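Blog > Ausrüstung > Filter

Seit dem Frühjahr lese ich überall, man brauche für Langzeitbelichtungen unbedingt magnetische Filter. Schrauben sei von gestern. Im Oktober habe ich mir deshalb den Satz von Piteck bestellt, 166 Euro, mit Lederetui und einem Kärtchen, auf dem »farbneutral« steht. Das steht allerdings auf jedem Kärtchen, das je einem Graufilter beigelegen hat.

Ausprobiert habe ich ihn am Stausee von Zalton, kurz nach sechs in der Früh, Stativ halb im Schlick. Das Ansetzen geht schnell, das gebe ich zu. Klack, sitzt. Abnehmen ging mit klammen Fingern leider genauso schnell, und der Filter lag zwischen den Steinen. Kein Kratzer, Glück gehabt. Mein alter Schraubfilter von Tesgate hat mich in zehn Jahren viele Nerven gekostet, weil er klemmt, aber heruntergefallen ist er nie.

Und die Farbneutralität? Bei 10 Blendenstufen kippt das Bild ins Bräunliche, der Nebel überm Wasser sieht aus wie dünner Tee. Lässt sich im Rohbild korrigieren, klar. Das konnte ich beim alten auch, der war halt blau. Wo genau da der Fortschritt liegen soll, habe ich bei keinem der Testberichte herausgefunden, und die meisten lesen sich ohnehin, als hätte der Tester das Ding behalten dürfen.

Zwei gestapelte Filter habe ich auch probiert. Bei 24 mm sind die Ecken schwarz, bei 35 geht es. Im Shop heißt das »vignettierungsarm«.

Vielleicht bin ich zu streng. Am Nachmittag kam etwas Sonne durch, und zwei Aufnahmen vom Damm gefallen mir sogar ziemlich gut. Nur glaube ich nicht, dass man ihnen ansieht, mit welchem Filter sie entstanden sind. Den Satz behalte ich trotzdem erst mal, die Rückgabefrist habe ich nämlich verpasst.
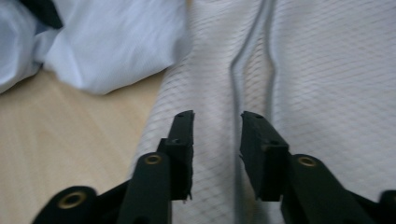

Den Tesgate nehme ich beim nächsten Mal aber wieder mit, samt Filterzange. Und falls jemand einen Graufilter kennt, der bei vier Minuten Belichtung wirklich keinen Farbstich hat, bitte in die Kommentare, am liebsten mit unbearbeitetem Rohbild.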